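Sorting Bins at the Workbench

Most of the mess on a bench is trash that has not made it to a can yet. Tape backing, cut zip ties, empty blister packs, the corner torn off a sandpaper sheet. If the can is across the room, it stays where it fell until Saturday. Put small bins on the bench itself and the problem mostly goes away.

How many bins

Two is the minimum, one for trash and one for recycling. Three is better. The third takes whatever needs a decision later: dead batteries, odd screws, a bulb that can't go in the regular trash. More than three and people stop reading the labels.

Pick a different color for each bin and stick with it through the whole house. If the recycling is yellow in the garage, make it yellow in the laundry room too.

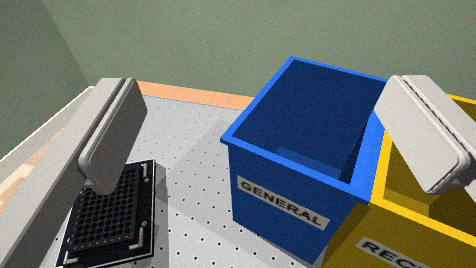 Size and placement

Small bins get emptied and big bins get ignored. A bin you can lift with one hand is plenty for a bench. Set them at the back or off to one side, past the reach of your elbows, and keep them off the side where you run a saw or a sander, or they will fill with dust before anything else.

Measure the depth of the bench before you buy. Mine is 22 inches deep, and the first set of bins I bought took up so much of it that I could not lay a drawer front flat. They went to the pantry and hold potatoes now.

Leave the middle of the bench clear. If you find yourself sliding a bin over to make room for work, it is in the wrong place.

Keeping them from sliding

An empty plastic bin weighs next to nothing and will walk across a bench every time you hammer. Some ways to hold one still:

A strip of rubber shelf liner, cut a little smaller than the bottom.
Two short cleats screwed to the bench, front and back.
A panel with holes in it, laid flat, with pegs or bolts at the corners of each bin.
Hook-and-loop tape. It works until it gets dusty, and then it doesn't.

I use the cleats. The bins lift out and drop back in with no fuss.

Labels

Short words, all capitals, dark letters on white. Put the label on the front face, not the lid, so it can be read with the lid off. Wipe the plastic with rubbing alcohol and let it dry before you stick anything down. Paper labels under clear packing tape last a year or so in a garage. The Hosik vinyl ones cost more and have held up through two summers, though the corners lift if the bin gets washed in hot water.

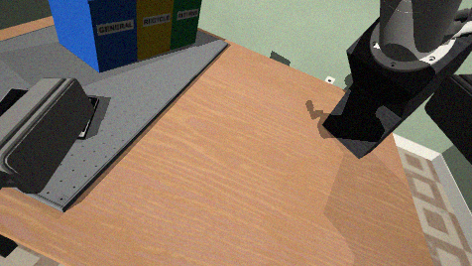 Emptying

Tie it to something you already do. I empty mine when I sweep, last thing before the lights go off. The whole job takes 5 minutes with the sweeping. The decide-later bin gets emptied once a month, and anything still in it that I can't name goes out.

Oily rags do not go in any of these bins. Linseed oil and some stains can heat up on their own as they dry. Spread the rags flat outdoors, away from anything that burns, until they are stiff, or keep them under water in a metal can with a tight lid. Check with your town about where to take them.

Cleaning

Dish soap and warm water every couple of months. For glue, let it cure and flex the side of the bin; most of it pops off. For pitch or tape gum, a little cooking oil on a paper towel, then soap. Don't use acetone on plastic bins — it will cloud some of them and soften others.

What I bought

The Cludeck stacking bins have a good lip but crack in the cold. The Coris ones are thicker and have held up on an unheated bench since May. Shezi sells a set with lids, and I took the lids off the first week.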